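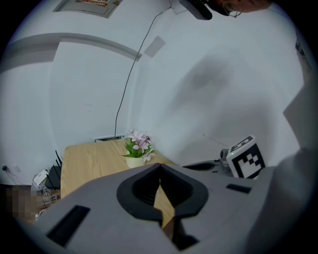 Pink flowers in a white pot, on the wooden table.

I want to write down my thoughts about the thermal bath in Drollau before I forget them. I went there in February with my friend Kristýna Baláž, and we stayed for four hours. The building is from the old time, when the town had money from the glass factory, and it was closed for many years. Now it is open again under the name Renumeo, and the renovation was made by a small architecture office called Šimko.

I am not an architect. I studied it for two semesters and then I changed to accounting, so please read this as the opinion of a person who likes buildings and has a weak back.

The first thing I noticed was how low the entrance is. From the street you go down six steps, and the ceiling comes so near that I wanted to bend my head, although I am a short woman. Then there is a corridor with dark green tiles, and after it the main hall, which is very high and full of light from the roof. Kristýna said it was a cheap trick. I think it is an old trick, and I was happy that it worked on me.

The hall has one big pool and four small ones around it. In the small pools the water has different temperatures, but the signs are only engraved numbers in the stone, and with steam and without my glasses I could not read them. I entered the cold one by mistake. An old man laughed at me, in a friendly way, and showed me with his hand where the warm one was.

What I liked most is that the architects kept the damaged places. On the north wall the plaster is missing in a big piece, and they left the bricks open and only put a thin brass line around. There is a brochure at the reception which says that the old floor had 1,896 tiles and that nearly all of them were cleaned by hand and put back. You can feel with your feet which ones are new, they are a little bit more sharp at the corners.

Now the things I liked less. The changing rooms are beautiful and not practical. There is no hook near the shower, so everybody hangs the towel over the door and it falls. The benches are from the company Revo and they look elegant, but they are so narrow that I could not sit and put on my socks. Also the café upstairs plays music, and you hear it in the quiet room. I asked at the reception if it could be lower. The girl was polite and the music stayed the same.

Kristýna would like to go back in summer, when the roof terrace is open. I would prefer to go again in cold weather, early in the morning, when the light in the hall is still gray and there are not many people. We did not agree yet. If somebody has already seen the terrace, please write me a comment and tell me if there is shade, my skin burns very fast.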